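Flokimstead (album)

Flokimstead is the second studio album by the instrumental group Ketden. It was released in March on the Slaoui label and was produced by Boris Hudec, who also plays bass and harmonium on the record. The album has nine tracks and lasts 41 minutes. It was the group's first release as a four-piece, following the departure of their original drummer.

Background

Ketden had spent most of the previous year touring in support of their first album, Zarkisum, and wrote little new material on the road. Two pieces, "Lower Field" and "Toll", were played at the last dates of that tour in longer versions. Hudec has said that the group went home with "a lot of endings and hardly any beginnings", and that several tracks were built backwards from closing sections worked out at soundchecks.

The title is the name of a house where the group rehearsed. None of the album was recorded there. Most of the writing took place in the kitchen, as the larger room on the ground floor could not be heated.

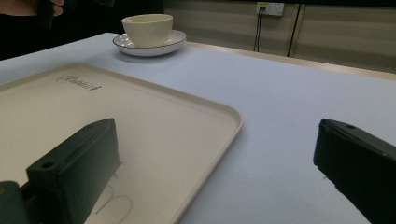

Cream tray with "Rabbit" lettering

Recording

Recording took 28 days, split into two sessions. The first covered drums, bass and most of the guitars, played together with few overdubs. The second was given over to harmonium, strings and the short tape pieces that link the tracks. Hudec kept the first complete take of "Lower Field" despite a wrong note in the opening bars, which can be heard on all editions.

A tenth track, "Salt Road", was finished but left off. It later appeared as the B-side of the single "Toll". The group also recorded a slower version of the title track, which remains unreleased.

Mixing was done by Hudec alone, mainly at night, and took longer than planned. The first mix was rejected by the rest of the group, who felt the harmonium was too loud. The final mix brings the guitars forward on the first side and leaves the second largely as it was. 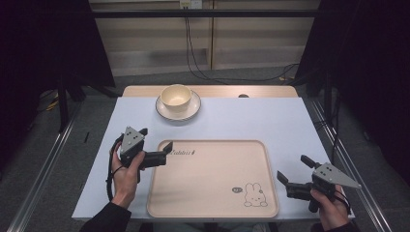
Release and reception

The album was issued on vinyl and as a download. The first pressing ran to 465 copies, of which 441 were sold by mail order and at concerts; the rest went to radio stations and reviewers. A second pressing followed in a plain sleeve without the lyric insert – a printed poem, as the album itself has no vocals.

Reviews were mostly favourable. Critics praised the playing on "Toll" and the closing track, though some found the linking pieces too long. The album did not enter any national chart.

Track listing

All music written by Ketden, except where noted.

Side one
1. "Flokimstead"
2. "Toll"
3. "First Link" (Hudec)
4. "Lower Field"
5. "Hand Bell"

Side two
6. "Grain Store"
7. "Second Link" (Hudec)
8. "Winter Timetable"
9. "Away from the Water"

Personnel

Boris Hudec – bass, harmonium, tape, production, mixing
Other members of Ketden – guitars, drums, violin

See also

Zarkisum (album)
Slaoui discography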